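Skip to content
Home Kitchen Small Stuff Archive About

December
by Hauwa Amadi

Quick one tonight, soup is on and I have maybe twenty minutes before it needs me. Been going through the play food bin. Again. It breeds in there. Started with the white table because it's the one big surface where I can see what I've got, and the first things out were the blue plate and the corn.

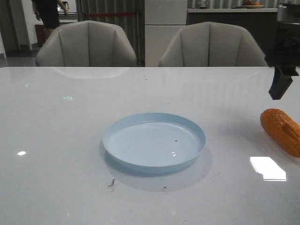
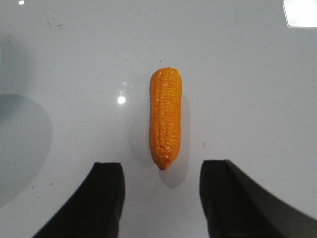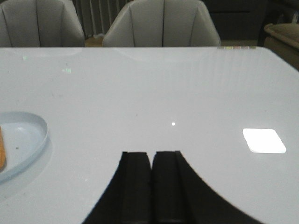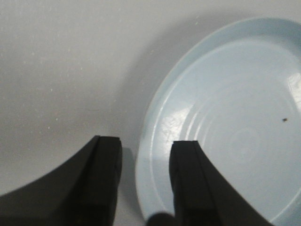
Blue plate, white table, and crumbs

So, the table first. Glossy white. I love it and I would never buy it again. Every speck shows. You wipe it, you turn your back, you look at it with the lamp on and there's the next lot. Oluwaseun says get a darker one and stop complaining, but then I'd just have crumbs I can't see, and I'd know.

What I do now:

– dry cloth first, always, or you get crumb paste
– then damp, one direction
– then dry again if I can be bothered (I can't, mostly)

There was a speck on the plate too. Tiny dark thing, sitting right there on the pale blue. Toast is my guess, everything in this house is toast in the end. I've stopped asking.

The plate itself I like a lot. Pale blue, round, low rim, faint rings in the middle if the light is right. Came in a mixed box from a shop called Lirow in Zatville when we were still living over there – 17 pieces in the box and I think we're down to this and a cup. It's a good size for a kid's lunch and also a good size for pretend lunch, so it goes back and forth between the kitchen and the play bin and gets washed way more than it needs. Real plate or play plate? We've had that argument. It's both. It lives in the kitchen drawer overnight, that's the rule, and teh rule gets broken every day.

The corn

The corn stays. I was pretty sure about that before I even tipped the bin out. It's plastic, orange more than yellow, really bright, bumpy all over in rows. Good to hold. My sister's kid will walk around with it for an entire visit and put it down only to eat, and then it goes on the plate next to her food so it can "have some."

Washing it is annoying though. All those little kernels. Old toothbrush, warm water, bit of dish soap, rinse, stand it on a towel. Do not put it in the net bag in the washing machine, I did that once with a different one and we don't talk about it.

What's going and what's staying

I went a bit hard on the rest of the bin. Rough list, so I remember in six months when somebody asks where the pizza went:

Staying: corn, the blue plate (see above), the wooden knife, both eggs, the bread thing, the small pan.
Going: the cracked teapot, the grapes with no stalk, anything with Velcro that doesn't stick anymore, the pizza. Sorry about the pizza.
Undecided: 2 fish. Same fish. Do we need the same fish twice.

The going pile is headed to the swap shelf at Te Moana, the playgroup down the hill, except the teapot which is trash. They take clean plastic food but please check for cracks, they were very clear with me last time and fair enough.

I had a whole plan for a new bin as well. Gevier do one with a lid, I measured the shelf twice and it doesn't fit. So same old bin, wiped out, with less in it. You can see the bottom now! Felt like I had 1000 pieces of fake fruit in there and half of it was bits off other toys.

One thing I'd do different is wipe the table before starting and not after. I kept picking the same crumbs up on clean toys. Obvious when I write it down.

Okay soup is making a noise. If anyone has a trick for keeping shiny white tabletops shiny without the streaks, put it in the coments, I've tried vinegar and I've tried the spray my mother swears by and both leave those cloudy bands when the light comes from the side. Will report back on the fish.

We use cookies to remember your preferences. Accept Manage
Get new posts by email. Subscribe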